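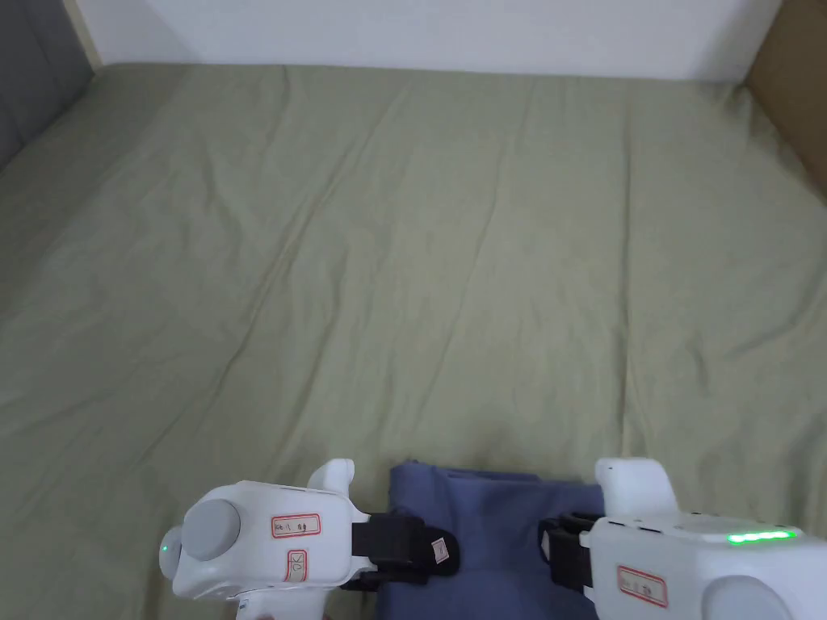

Sage-green sheet on the wide bed, folded blue cloth at the front.

I've wanted to get inside the Pelupessy bedding works for years, and when they finally put on an open day I was at the gate before it opened (with a thermos, in July, don't ask). The mill sits at the bottom of Brornwood, past the bus turnaround, and it was packed! Families, students, two whole coach parties, and a lot of people like me who just really love a good sheet.

You start upstairs in the weaving hall. They hand you foam ear plugs at the door and you need them. There are 26 looms on that floor, all of them running when we went through, and the boards hum under your shoes the entire way. The guide had to hold up cards for us to read. One of them said the oldest order book in the building begins with order 1579, everything before it having gone in a flood, and I spent the rest of the walk wondering who had ordered the first 1578 things.

Next comes the dye house, which smells like a wet wool coat and hot pennies. I loved it. The color cards hang on a long wire across the room and you can walk right along them. The blues go from a washed-out sky to something close to ink, and there's a whole run of grays I'd have called one gray before that afternoon. The greens were my favorites by a mile. If you've only ever bought white bedding, go stand under that wire for ten minutes!

After lunch (cheese rolls, good ones, the line was long but it moved) I went over to the bedrooms. They've set these up in the old packing shed, with proper beds you can look at and rooms you can walk into, and it was so much nicer than seeing cloth on a roll. The one I kept going back to had the sage-green fitted sheet. It's a soft, dusty green, and against a plain white wall it looked wonderful, very calm, like the inside of a pea pod. It hadn't been ironed flat either. There were long shallow creases running across it every which way, and I thought it looked much more like a bed somebody would want to get into. The blue with it was a surprise. I'd never have put a slate blue on that green, I'd have gone for cream and been done with it, but it works! I came home and pulled every blue thing out of my own linen closet to try it.

There was a folding class too, in the Sultari room on the ground floor, 17 places and I got the last one. We did flat sheets first, then pillowcases, then the dreaded fitted sheet. The trick they teach is to put your hands inside two corners, bring them together, and flip one over the other so the seams nest. Then you do the same with the other pair, lay it down, square up the edges and fold in thirds. Mine came out lumpy at one end but it did stay folded, a first for me. They also say to fold on a bed and not on a table, so you've got room to spread out. I've been doing it on the kitchen counter for my whole adult life.

The seconds shop is by the exit. Get there early if you want king size, as most of it was gone by three. I bought two pillowcases and a flat sheet from the Plistine range in a sort of oatmeal color, with a pulled thread near the hem that I still can't find.

Some practical things. Parking is in the field behind the mill and it's bumpy. Strollers can't go up to the weaving hall, but the dye house and the bedrooms are all on one level. There's a water fountain next to the folding class. Wear flat shoes, the iron stairs have holes in them. The next open day hadn't been set when I asked, but there's a sign-up sheet at the gate and my name is on it.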